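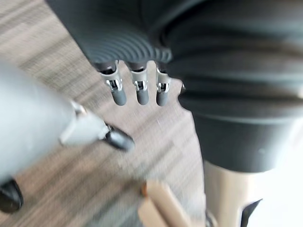
Wrist cam, mid-swing. Floor is all streaks, knuckles on the hanging fingers are still fairly crisp.

9 February 2023
Notebook, wrist camera / blur gate / planner hold

OK, so I finally sat down with the wrist camera stream and went through it slowly instead of staring at the tracker plots and swearing at them. The picture above is the kind of thing the Stasteck tracker gets handed whenever the arm is moving at any speed. Look at the floorboards, they're just soft parallel stripes. Now look at the silver joints on the three fingers in the middle. You could almost count the pins! Same exposure, same image, completely different sharpness depending on where you look.

And that is pretty much the whole bug. The blur gate I wrote takes one sharpness score for the entire image (variance of the Laplacian, the usual thing) and throws the image out if the score is under threshold. The shiny knuckles have strong little highlights on them, so they drag the score up, the gate says "fine by me," and the tracker then goes looking for corners on a floor that has none. It finds some anyway, of course. It finds them on the fingers. Then it decides the fingers are the world and that we are hardly moving, and the pose estimate goes sticky for a bit and jumps when the floor comes back.

I'd been blaming the time sync for this since forever. Sorry, time sync.

What I ran today: one recorded log, replayed with no changes first so I had something to compare against. 500 images in the segment. The old gate rejected 27 of them. Then I swapped in a tiled version (cut the image into a grid, score each tile, take the median of the tiles instead of one number for everything) and it rejected 141. That's a big jump and I didn't trust it, so I stepped through the rejected ones by eye. Nearly all of them deserved it. A few were only dull, big smooth gray surfaces up close with no texture to speak of, and the score can't tell smooth from smeared. The picture at the top is a good one for that too. The big rounded dark gray mass on the right has nothing on it but wide soft bands of shading, and I could not tell you from the pixels alone how blurred it is.

So, second change. Tiles with very low contrast get left out of the median completely, they don't vote. If fewer than 10 tiles are left voting, the image is marked "unknown" and goes through with its weight turned down. I like this better than a hard yes/no. The filter already takes a covariance per measurement and we've been feeding it a constant this whole time, which is a bit embarrassing to write down.

The other half is the mask. We do have a self mask, it's in the Lunddale config, but it's a fixed polygon somebody drew (me, I drew it) and it only covers the ribbed housing along the top. It doesn't cover the fingers hanging below it, and it knows nothing at all about a second gripper coming in from the left, like the pale gray one here with the black fingertip. That one is huge in view and badly out of focus, so it isn't adding many corners, but it hides a good chunk of floor and moves on its own. A fixed polygon is never going to handle it.

Plan is to render the mask from the joint states. We have the meshes, we have the kinematics, and Wikaswood already does the rendering for the collision preview, so it should be mostly plumbing (famous last words). Need to grow the mask by a few pixels in the direction of motion, or the smeared edges will leak out past it. I started on this after lunch and got as far as the mask showing up upside down. Flipped image axis, I think. Left it there.

Planner side: I also put in a hold so the planner won't accept a new grasp target from an image the gate marked bad. Before, it would happily replan off anything. There was cardboard and the cream-colored cylinder along the bottom of this view, both only partly visible, and I really don't want a grasp target computed from half a smeared cardboard flap. With the hold on, the planner keeps the last good target until a clean image arrives or the timeout runs out, then it slows the arm down and tries again. In replay the targets stopped hopping. Replay is open loop though, so the slowing-down part has not been tested at all. Do not merge that yet, please.

Also tried dropping the exposure time. Less smear on the floor, more noise everywhere, and the corner detector liked the noise way too much. Put it back where it was. Might be worth another go with the lights up, and with gain capped, which I forgot to do.

Things I keep forgetting, so, writing them down:
- gate threshold is per camera now, the old global one is still read if the new key is missing, and it will silently win
- Abou Jaoude branch has the tiled gate, main does not
- the replay tool drops the first image of every log, don't compare indexes with the live viewer
- "unknown" images show up yellow in the viewer, same yellow as the path overlay, change one of them

Next: fix the upside-down mask, rerun the same segment with the rendered mask plus the tiled gate, then run each one alone so I know which is doing the work. My bet is on the mask. If that looks OK I'd like to try the planner hold on the real arm at low speed before the March code freeze, with somebody else in the room and a hand on the stop button.

Log and both configs are in the usual folder, under blur_gate.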